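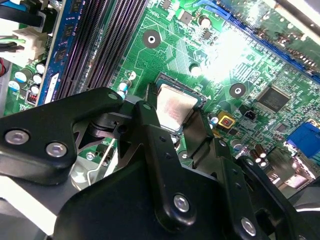
Old Dell tower, CPU and the one blue stick of RAM

Michalski Repair Board > Desktops > Older Dells

Topic: Reseating a CPU in an old Dell -- worth doing?

Skullemel wrote:
I have an old Dell desktop on the bench that will power up and then sit there. Fans run, no picture, no beeps. I already tried another power supply and a different monitor. Before I write off the board I want to pull the processor, look at the socket, and put it back. I have done plenty of memory and drives but only 2 processors, both the older kind with pins on the chip. The cooler is off. Anything I should know about the lever and the metal plate?

flondaro596 wrote:
Push the lever down a little and out to the side, then let it come up. Don't let it snap. After that the plate swings open. Hold the chip by its edges and keep your fingers off the gold pads on the bottom. 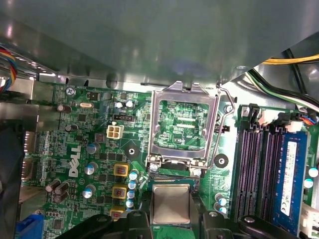 Jadwiga Krawczyk wrote:
I would leave the CPU alone until the memory has been ruled out. In my experience a dead board with fans running is a bad stick far more often than a bad contact in the socket. Every time you open that plate you risk bending a contact, and those are miserable to straighten.

Skullemel wrote:
Fair point, but I tried the stick in another slot before I posted. Same result. I don't have a second one that fits.

bamik2278 wrote:
Disagree with Jadwiga. If the cooler is off you have to clean and repaste anyway, so the extra risk is small. Lay the tower flat with the open side up so the chip goes straight down under its own weight.
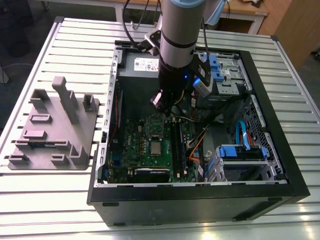
Also unplug the wall cord and hold the power button in for a few seconds first. Move the drive cables out of your way if they hang near the board. Don't pull them by the wires.

Jadwiga Krawczyk wrote:
Small risk if you have done it before. He hasn't, on this type. I still say borrow a stick.

flondaro596 wrote:
Both of you have a point. If you do go ahead, look across the contacts with a flashlight at a low angle. They should all lean the same way. One that shines differently from its neighbors is bent. Then match the notches on the chip to the tabs in the socket.
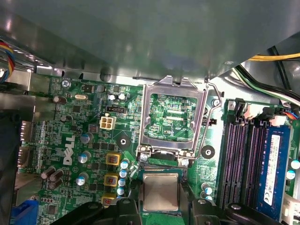 Set it down level and let go. No pushing and no sliding. If it rocks, pick it up and start over. The lever takes some force at the end and may creak a little -- normal.

Skullemel wrote:
Thanks. I will ask at work for a stick first and do the socket after that. Will post back either way.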